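The kitchen drawer and other things I put off until September

I have lived in Plirkstead for 6 years and in all that time I've had one drawer that doesn't shut. You know the sort. Takeaway menus, dead batteries, a key to a bike lock I sold with the bike. Last month I finally tipped the whole thing out on the floor and it rather got out of hand, so now I'm sorting the entire house, and you lot get to hear about it.

I started with paper because paper is the worst. I'd kept every bill since moving in, including a warranty for a Javeo kettle that went to the tip two winters ago. Most of it went straight in the recycling. The rest I've been scanning in the evenings with the radio on, and I'm up to 507 pages, which sounds impressive until you see the pile still sitting on the stairs (the cat loves it, at least).
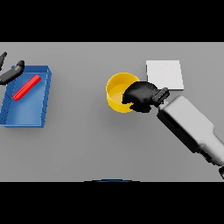
My big discovery is that I'll only put things away if the place they live in has no lid. Lids defeat me. I bought a stack of lovely boxes from Jodance years ago and they've stayed empty while everything gathered on top of them! So it's open trays from now on, the shallow kind with a bit of a raised edge, like the blue one with the red block lying across it. I can chuck something in at any old angle as I walk past and it still counts as tidy. Pens have one now, post has one, and the one by the front door takes keys and nothing else, although I did find a satsuma in it this morning.

Then there was the button tin. It was my gran's and I couldn't bear to part with any of it, so I sat down one wet afternoon and counted the lot. 1,075 buttons! I've given the plain shirt ones to the school craft cupboard and kept the odd ones, the big coat buttons and the little ducks off a cardigan I must have worn when I was two or three.

Clothes were harder. I did the thing where you turn all the hangers round and see what you've worn after a few months, and I'd worn the same four jumpers. The charity shop on Ouali Street has had three bags off me so far and I've only bought one thing back. 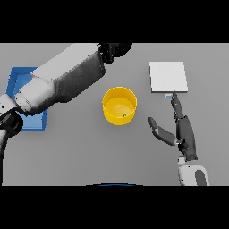 What's left to do

The loft, mainly. I went up with a torch, looked at it, and came back down for a biscuit. There's also the small matter of 2,000 photos on my old phone, and I'd guess half of them are of the same sunset. If anyone has a way of getting through photos without stopping to look at every single one, please leave me a comment, as I managed eleven last night and then it was bedtime.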